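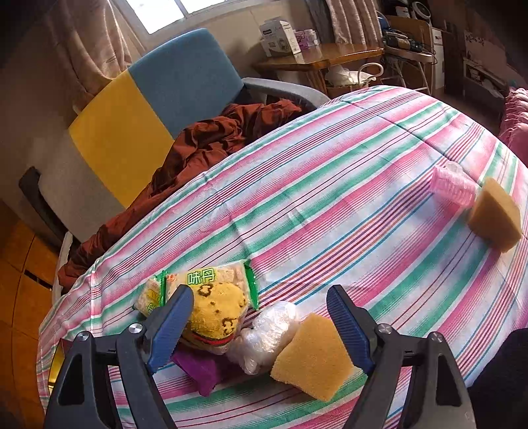 Odds and ends gathered on a striped sheet, ready for sorting.

Home | Cleaning | Bedrooms | Storage | Ask a Question

How to Clear a Bed That Has Become a Dumping Ground
By Vichien Onsri
Feb 14, 2026

802 shares | 6 comments

A bed is the largest flat surface in most bedrooms, so things get put down on it and stay there. Snacks, toys, cups and cleaning sponges all end up on the sheet. Clearing it takes 40 minutes at most, and that includes changing the bedding.

You will need a bin bag, a tray and one empty box.

1. Open the curtains and leave everything where it is for the moment. Small things hide in the creases of a patterned sheet, and stripes are worse than most.

2. Take out the food first. An unopened packet of crackers can go straight back to the kitchen cupboard. If it has been opened, tip what is left into a tin or throw it away.

3. Put cups on the tray. Plastic ones stack well, but don't nest a clean cup inside a used one or you will be washing the lot.

4. Check clear plastic bags before binning them. Smooth each one flat with your hand — hair clips and small screws like to sit in the corners. Fold the good ones and keep them for bin liners.

5. Sponges belong at the sink or in the bathroom. If you can't remember what a sponge was last used for, keep it for floors and skirting boards only.

6. Shake out any cloths and fold them. Anything stained goes in the wash with the sheet.

7. Soft toys go in the box. Most small plush ones can be washed inside a pillowcase tied at the neck, but read the label first.

Now look at the chair. A blanket thrown over the seat takes up the whole chair, so fold it in thirds and hang it over the back. Keep it off the radiator.

Strip the bed last, shaking the sheet over the floor before you sweep. I wash mine at 40 and put the spare on straight away, otherwise the bare mattress starts collecting things too.

In our old flat in Berdale the box stayed by the bedroom door and was emptied once a week. It still works in the new place — we are on our second box.

Next: Airing a Mattress in March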